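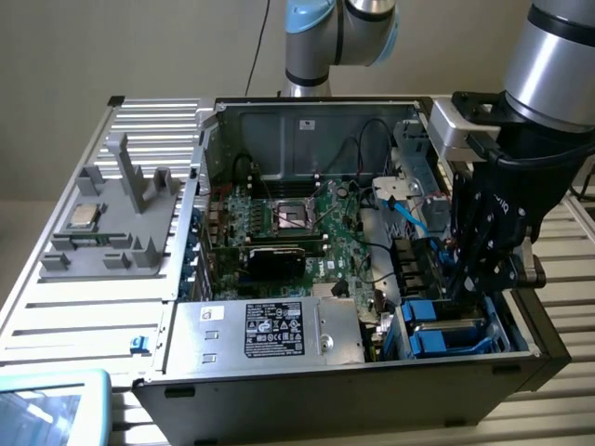 Torre abierta, taller de Plirico

Categoría: Galerías / Hardware / Cacharreo

Una torre de sobremesa tumbada en la mesa de láminas, toda la tarde con ella.

Zócalo vacío, palanca levantada. El procesador aparte, en su soporte gris — encima de la tapa lateral. Las bahías azules, delante a la derecha.

Usamos cookies propias. Aceptar | Configurar

Comentarios (2)

Aminu Oyelaran: que placa es? quiero ese soporte

Flurkomero: las tapas con pestaña azul son comodísimas, yo tenia una igual. Sube mas!!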